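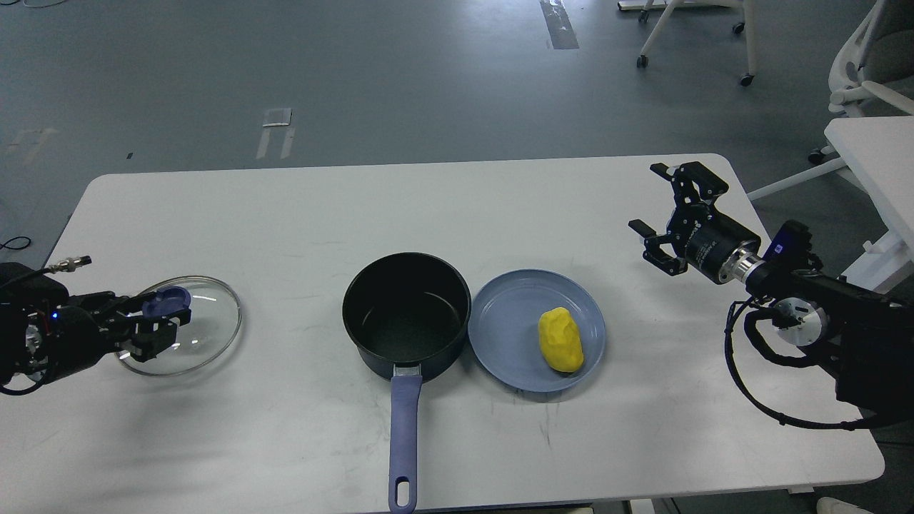
Valbona Golob would like it noted, before anyone reads further, that the two-arm cell did not drift out of calibration, it was leaned on.

Noted. Comcombe cell 2, README

Covers setup and upkeep of the table cell used for the Kadrić kitchen set: saucepan, glass lid, plate, yellow thing. The yellow thing has had several official names and answers to none of them.

Last edited 2024-08-29

Before you power up

Check that both arms are bolted down. Then check the side you didn't check.
Run the cables outside the table edge. The left one likes to curl up on the floor and should be left some slack, but not enough to catch a chair caster.
Home the left arm first. Homing both together works fine until it doesn't, and then you are shopping for a gripper.

Props

Pan in the middle, handle toward the operator side. Lid on the left, plate on the right. The plate may sit close to the pan. The lid goes flat on the table, knob up.

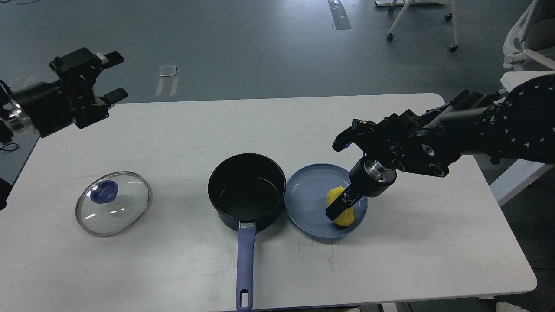 2 min read

Upkeep

Wipe the tabletop with a damp cloth. The scuffs are permanent and have seniority.
Check the finger screws every 40 hours of arm time. The Dolley wrench in the drawer fits; the other one nearly fits, which is how we lost the last set of screws.
Recalibrate after any gripper swap, using the Skutodley script. Error 302 means it can't find the left wrist. Error 284 means it found it and doesn't care for the answer. Reseat the connector and rerun.

Known issues

Glass lids confuse the depth readings. A fix was promised for October, year unspecified.
Pull requests welcome. Leaning is not.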